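PRESS RELEASE

1 September 2018

Prenstead tenants to get repairs reporting by phone, post and online under new Merari contract

Merari, the housing repairs firm, has signed an agreement with Prenstead Homes to run the landlord's day-to-day repairs service. The contract covers 936 rented homes in the town and the villages to the north of it, and starts in November.

Repairs in Prenstead have been split between three contractors up to now, with one handling heating, one handling plumbing and a third doing everything else. Tenants told the landlord in last winter's survey that they often did not know whom to ring, and that jobs needing two trades could take weeks to finish. Of the 791 survey forms sent back, 245 mentioned a missed or changed appointment.

Under the new agreement all jobs will be booked through a single office in Jamik Street, next to the bus station. Tenants can report a fault by phone, by letter, through the landlord's website or in person at the counter. The same person who takes the report will book the visit and ring the tenant if anything changes.

Rania Tahiri, head of tenant services at Prenstead Homes, said: "People were being passed from one number to another. A leak under a sink would be fixed by one firm and the cupboard base would be left for another. We wanted one office and one diary, and that is what we asked for when the work went out to tender."

Merari will employ 54 people on the contract. Most of them already work on Prenstead homes for the present contractors and will move across on their existing terms. The firm is also taking on apprentices in plumbing, joinery and electrical work, and applications from tenants and their families are welcome. Forms can be collected from the Jamik Street counter.

Ehab Mahrous, contracts director at Merari, said the firm had spent the summer going through the old job records.

"The most common jobs are the ones you would expect," he said. "Dripping taps, toilets that won't stop filling, back doors that stick, extractor fans. Those are small jobs but they drive people mad if they are left. Our vans will carry the parts for all of them, so a plumber should not have to go away and come back for a washer."

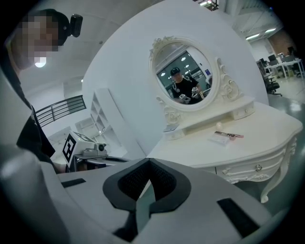
Will tenants have to pay anything towards repairs under the new contract?

Repairs that are the landlord's duty stay free of charge, and the only bills will be for damage caused by the tenant or a visitor and for lost keys, exactly as set out in the present tenancy agreement.

Appointments will be offered in two-hour slots between eight in the morning and six in the evening. Tenants who work shifts can ask for the first or last slot of the day. A text message will be sent the evening before the visit and another when the tradesperson is on the way. Tenants without a mobile phone can ask for a call to their landline.

Emergency repairs, such as a burst pipe, a total loss of power or an outside door that cannot be locked, will be attended within four hours at any time of day or night. Loss of heating will be treated as an emergency during the colder months for households with a baby, a person over 70 or anyone with a long-term illness. Other faults will be given a date at the time they are reported.

The agreement also covers empty homes. Merari will carry out safety checks, clear any rubbish and do basic decoration between lettings. Prenstead Homes expects this to shorten the gap between one tenant leaving and the next moving in, though no target has been set for the first year.

Kitchen and bathroom replacements are not part of the contract. These will carry on under the existing programme, run by Mahrous Interiors, and homes already on the list keep their place. The company is not connected with Merari or with Mr Mahrous.

The Prenstead Tenants' Forum was consulted on the choice of contractor and had two members on the scoring panel. One of them, Salma Shawky, has rented a flat on the Lower Green estate for nine years.

"I asked every firm the same thing, which was what happens when it goes wrong," she said. "Merari gave the fullest answer. There is a named person for complaints and they have to reply in five working days. I'll be holding them to it, and so will my neighbours."

The named person will be Mohcine Ait Brahim, who joins the Jamik Street office as customer manager. Tenants who are unhappy with his reply can take the matter to Prenstead Homes, and after that to the housing ombudsman in the usual way. Complaints about work done before the changeover should still be sent to the contractor that did it — the addresses are on the back of the rent statement.

Letters explaining the changes will go to every household before the start date. The letter will carry the new phone number on a sticker that can be kept by the phone or on the fridge. Large print copies and translations can be requested from the landlord. Until the changeover, tenants should go on using the present numbers, and any appointment already booked for a later date will be honoured by the new team.

Two drop-in sessions are being held at Prenstead Library for anyone who would like to meet the supervisors and ask about outstanding work. Dates will be given in the letter. Tenants are asked to bring the job number if they have one.

The contract runs for five years, with the option of a further two if both sides agree. Performance figures, including the share of jobs finished on the first visit, will be printed in the tenants' newsletter every quarter.

Notes to editors

Prenstead Homes is a not-for-profit landlord. It lets homes for general rent and has two sheltered schemes for older people. The sheltered schemes are included in the contract.

Merari carries out repairs and maintenance for housing associations and councils.

Interviews with Rania Tahiri and Ehab Mahrous can be arranged through Relu Ursu in the Merari press office.

Ends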